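五月，阴，傍晚转晴

早上七点到工位，比平时早一个钟头，为的是在印厂开机之前把 Astow 调味系列的营养成分表复核完。昨晚收到的是第三版，文件名却写着第二版修订。先改文件名，再看内容，这个顺序我坚持了很久。文件名错了，后面所有批注都会挂到错误的版本上，到归档时再理，花的时间比校对本身还多。

今天的任务分三块：术语表、能量换算、净含量字高。术语表最枯燥，放在上午；换算放在中午前后，那时没有电话；字高要等 Witkowska 印厂把实样送到才能量，只能放下午。 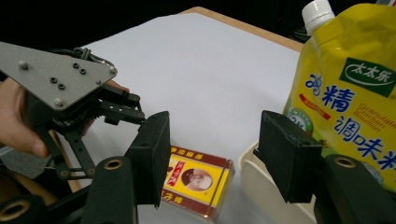 陆砚清
包装标签校对，兼管术语表

术语表目前大约有368条，用 Volasura 维护。这个软件的检索做得不错，但合并重复词条时有个毛病：如果两条只差一个全角空格，它会判为不同词条，合并对话框里又看不出差别。今天上午撞上的就是这一类。“食用盐”在库里出现了两次，一次后面带全角空格，备注分别写着“配料表用”和“通用”。导出以后，排版那边随机取其中一条，于是同一系列的两个品种，一个写“食用盐”，一个写“食用盐 ”，后者把顿号顶开了半个字的距离。肉眼看只觉得那一行略松，打出来压在网格纸上才确认。

处理办法是先把词库导成纯文本，用替换把行尾空白全部去掉，再导回。导回前备份一次，导回后抽查字母段和汉字段的首尾。备注栏的内容以“通用”为准，“配料表用”另加标记。这一步做完，重复告警降下来不少，剩下的是真正需要人来判断的。

需要判断的主要是鸡精和鸡粉。两者在英文里经常都写成 chicken bouillon 或 chicken powder，客户的出口说明里混着用，中文侧却是两种产品，执行的标准不同，主要成分的要求也不同，不能互换。英译中时，必须回头查配料表和产品标准代号才能落笔。我在词条下加了一句限制：凡源文为 bouillon 而无产品标准代号者，一律退回询问，不得按包装颜色或袋型推定。最后半句是特意加的。去年有一份稿子就是照着袋型猜的，黄色立袋，猜成了鸡精，结果是鸡粉。稿子印出来前一天才拦下。

还有一条是“呈味核苷酸二钠”。有人图省事写成 I+G，配料表里不允许，内部沟通可以。加了“禁用于成品”的标记，词条本身保留，便于检索时能从简称跳到全称。

中午吃的是食堂的冬瓜汤，偏咸。

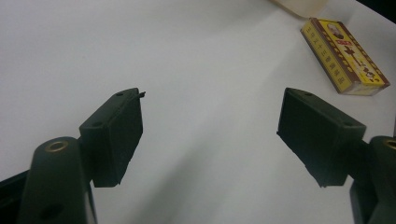

能量换算

饭后看换算。Astow 这次有一个油辣酱品种，能量标的是每100克2094千焦。客户附来的英文表里同时给了千卡，数值是501。用4.184去除，得500.5，修约到整数，写500还是501，取决于修约前保留了多少位。用计算器算到后面，2094除以4.184是500.478，应为500。客户的501多半是先修约到一位小数得500.5，再进位一次得来的，属于连续修约，规则上不允许。

差一千卡，对吃的人毫无影响，对表格有影响。审核的人看到两个数对不上，就会怀疑其余各行，然后整张表退回。所以写了一条批注，附上算式，请客户确认是以千焦为准还是以原始检测值为准。若原始检测值就是千卡，那么2094这个数本身也要重算：501乘4.184得2096，和标示值差2。两个方向都不闭合，说明表里至少有一个数是转抄来的。我倾向于认为千焦是原始值，但不替客户做这个决定。

营养素参考值百分比那一栏没有问题。能量的参考值是8400千焦，2094除以8400得24.93%，修约为25%，与表上一致。蛋白质、脂肪、碳水化合物三行分别核过。再用三大营养素的换算系数反推能量，蛋白质和碳水按17，脂肪按37，加总之后略低于标示值，差额在可接受的范围里，可以用膳食纤维那一行解释一部分。

钠单独记一笔。客户在正面版想放“减盐”两个字，又没有提供参比产品的数据。声称减少，必须有可比的同类产品作参照，减少的比例也有下限，材料不全就不能放。我把这两个字标了红，批注只写“缺参比产品及检测报告”，不写意见。以前会写得长一点，解释来龙去脉，后来发现批注越长，对方回复里答非所问的部分也越多。

换算表的底稿存在共享盘里，公式列锁定，只开放录入列。今天顺手把修约函数改了，原先用的是格式显示位数，看着是修约过的，单元格里仍是长小数，复制出去时常常带出一串尾数。现在改为真正修约，一次到位，中间步骤一律不修约。函数旁边留了注释，写明改动原因。

下午两点多，窗外那棵香樟掉叶子，风一大就往走廊里灌。把窗关了。空调出风口正对校样架，薄纸被吹得翻边，用镇尺压住。

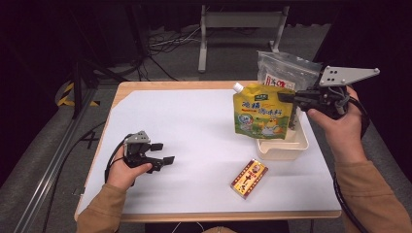
净含量与字高

Witkowska 的实样四点到的，比约定晚。用的纸管寄送，展开后有卷曲，压了半小时才量。净含量标注354克，落在200克至1000克这一档，数字最小高度应为4毫米。版面文件里标的字号换算下来是够的，实样上量出来却只有3.8左右。反复量了几次，换了位置，仍是这个数。

先排除测量误差。刻度放大镜是 Camska 的，上个月刚拿标准尺比过，读数可信。再排除纸张收缩，版面四角的套准标记间距与文件一致，没有整体缩放。剩下的可能在字体本身。字号是字框的高度，数字的实际高度只占字框的一部分，具体占多少，每款字体不同。客户这一版换了字体，新字体的数字偏矮，字号没有跟着调。字号一样，字高不一样，这件事在版面软件里看不出来，软件只报字号。

正确的做法是把数字转成轮廓，直接量轮廓的外接高度，以它为准。算下来，字号要放大百分之六左右才有余量。放大以后“克”字会碰到右侧的二维码静区，需要把整行左移，左移又会贴近品名的落款线。我画了一张草图，标了三处间距，发给排版，请他们自行取舍，但4毫米这一条不让步。另外提醒了一句，净含量要和品名在同一展示版面上，上次改稿有人把它挪到侧封去了。

异形袋的情况更麻烦。带吸嘴的自立袋，灌装后袋身鼓起，正面有效的平面比展开图小得多，靠近边缘的字会转到侧面去。展开图上量合格，装满以后看，末尾一个字已经在弧面上了。法规里讲的是标注清晰醒目，没有规定鼓起来以后怎么量，各家做法不一。我的习惯是取灌装后的正视投影，字的任何部分不进入弧面，要求严一些，但不会有争议。袋底的折边区域同样不放必须标注的内容，只留图案。

顺带整理了吸嘴袋的几条内部尺寸约定，写进共享文档的附录。热封边向内留空，吸嘴焊接区下方不放小字，喷码位置避开图案深色区。喷码这一条最常出事，深色底上喷黑码，读不出，等于没有生产日期。解决办法是设计时预留浅色块，位置由产线定，不由设计定，产线的喷头高度是固定的，改一次要停机。

条码也看了。实样上的条空比正常，左右静区够，绿色底上印黑条，反射差合格。但条码方向与袋身的卷曲方向垂直，扫描时两端会弯过去。建议旋转九十度，让条与袋身曲线呈梯子的样子。这条已经提过两次，这次写进必改项，不再放在建议项里。

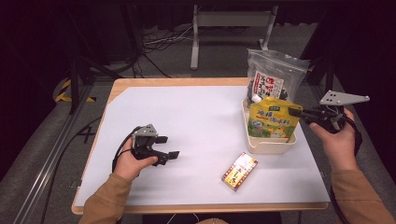
五点后把三份批注合成一份，按必改、建议、待确认分栏。必改项里放字高、条码方向、词条空格；待确认项里放能量数值和钠的声称；建议项只留一条，是配料表的断行位置，“水解植物蛋白”被断在“植”和“物”之间，不违规，读着别扭。合并时又发现两份批注的页码体系不同，一份从封面起算，一份从第一张版面起算，差一页。统一改成版面编号，不用页码。

发送前核对收件人。抄送名单里还有已经调岗的同事，删掉，补上新的接收邮箱。附件命名沿用新规则，品种代码在前，版次在后，不写“最终”二字。

回家路上买了挂面和小葱。厨房灯管一端发黑，明天换。晚饭时看了一眼自家用的酱油瓶，营养成分表是按每15毫升标的，折成每100毫升要乘6.67，瓶身上的数是修约过的，乘回去误差跟着放大，只能当作参考。把瓶子放回去，洗碗。

备忘：明早先看客户对2094那一行的回复；问 Witkowska 下一批实样能不能平寄，纸管太耗时间；Volasura 的空格问题写一份复现步骤交上去，截图用英文界面。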